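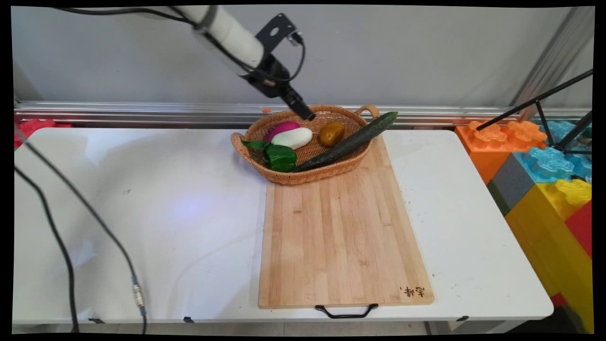 Oval wicker basket with play vegetables, on the bamboo board (board sold separately).

Osivau Oval Basket + Veg Set
Item 53-16
In stock, ships from Stoven

Woven basket, honey brown, two looped handles, one each end. Comes with the play veg: pepper, cucumber, potato, white radish, aubergine. Good for play kitchens, market stalls, nursery role play corners, or just the basket on its own for bread or keys or whatever.

What you get
1 x oval basket
1 x green pepper with leafy stem
1 x cucumber, the long one
1 x potato
1 x white radish (daikon)
1 x aubergine
Cotton drawstring bag for the veg

Not included: board, table. See further down for the board.

About the basket
Handles are woven into the rim, not glued on. Fine for a child to carry full. Please don't stand in it, we have had two back with the bottom gone and that isn't covered. Each one is made by hand so the colour varies a bit from batch to batch, the October lot came out darker than the one before. If you need a matching pair order them together and put a note in the comments box.

The cucumber is longer than you would think and will stick out over the side when everything is in. Customers ask if it's the wrong size for the basket. It's the right one.

About the veg
Whole pieces, these do not come apart for cutting. If you want the cutting kind with the play knife look at the Hoshino sets, diferent page. Purple on the aubergine is quite bright, more magenta in places. Pepper is glossy and shows fingerprints, wipes off.

Age 3 and up. Keep the drawstring bag away from babies.

Cleaning
Veg: damp cloth, bit of washing up liquid, dry straight away. No dishwasher.
Basket: dry brush or the small nozzle on the hoover. If it gets wet let it dry in the air, not on a radiator. A spot of lemon oil once a year if it starts to creak.

Bamboo board
Large rectangular board, vertical strips in mixed tan shades, Chinese characters burned into one corner. Black metal handle on the end. Heavy enough that it stays put. Real kitchen board so you can use it for actual food, just not the same week the kids have had it in the sandpit. Oil before first use. Order under Boards, the basket page won't add it for you.

Delivery
Orders before 2 go out same day. Basket is packed with the veg inside it and paper round the handles. If a handle arrives squashed, steam from a kettle and bend it back gently, or send us a photo and we'll swap it. Returns within 16 days, unused, with the bag.

Nurseries and schools
Price break from 9 sets. Email Hrefna Ásgeirsdóttir at the Skusport office with your delivery address and she will send a quote, usually by the next morning. Invoices OK for schools. We can leave out the veg and send baskets only, say so when you write.

Spares
Single veg are on the spares list, potato goes missing most so we keep over 53 of them. Radish is out untill the new year. Bags are free, just pay postage.

Page updated 12/21/19. Price now includes the bag, it was extra before.

Also in this range
Osivau Round Basket, small
Osivau Fruit Set
Hoshino Cutting Veg
Stoven Play Scales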